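Hand-held gripper jaws: serrated vs. smooth on fabric

dandora_bench
We're picking finger blocks for a pair of hand-held parallel-jaw grippers, to be used for cloth handling demos. The candidates are the smooth printed blocks from Etholm and a serrated set we cut in-house. Same linkage, same stroke, only the blocks change. The test cloth is white fleece. Has anyone compared the two on napped fabric? I care about holding a single layer at a corner and releasing it cleanly.

n_duangkaew
We ran both at Studell in June. Smooth blocks were fine on cotton and poor on fleece. The pile compresses, the pad rides on the fibers, and the base knit slides out under load. Serrated held at lower closing force. Over 600 grasps we logged slip on each one, and the smooth set lost by a wide margin.

tamped_fiber
Disagree on serrations as a default. They snag on release. If the policy expects the cloth to drop when the jaws open and it hangs on by a few fibers, your demos are contaminated. Put 2 mm silicone on the smooth blocks and test again before you cut anything.

dandora_bench
Silicone is on the list. Current two-gripper setup, view from the camera on the right-hand unit: 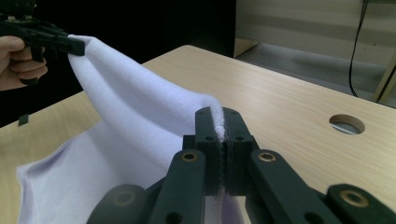

Fleece held between both grippers, one at a corner, one on the opposite edge.

Note how little cloth stands up between the near blocks. That strip is all the wrist camera gets as evidence of a grasp.

n_duangkaew
That is a separate problem from jaw texture. Your blocks fill the lower part of the view, so a shallow grasp and a deep one will look similar. Tilt the camera mount up by 4 degrees and recheck. You lose a bit of linkage, and you don't need the linkage.

tamped_fiber
Or leave the mount alone and shorten the blocks. Tilting changes the view for every dataset you already have.

idun_eide
Shorter blocks reduce reach under a fold, so I would not do that for cloth. On the snagging: it depends on tooth pitch. We use the Akpalu controller to log motor current on opening, and coarse teeth gave a visible spike on fleece. Fine teeth did not. Round the crests with a file either way.

tamped_fiber
Fine pitch clogs with lint.

idun_eide
It does. We brush them every Monday.

dandora_bench
Plan for now: silicone on smooth against fine serrated, same cloth, same closing force, camera mount unchanged. I'll post the slip counts and the opening current for both.

Contact the moderators | Copyright remains with the individual posters | Back to top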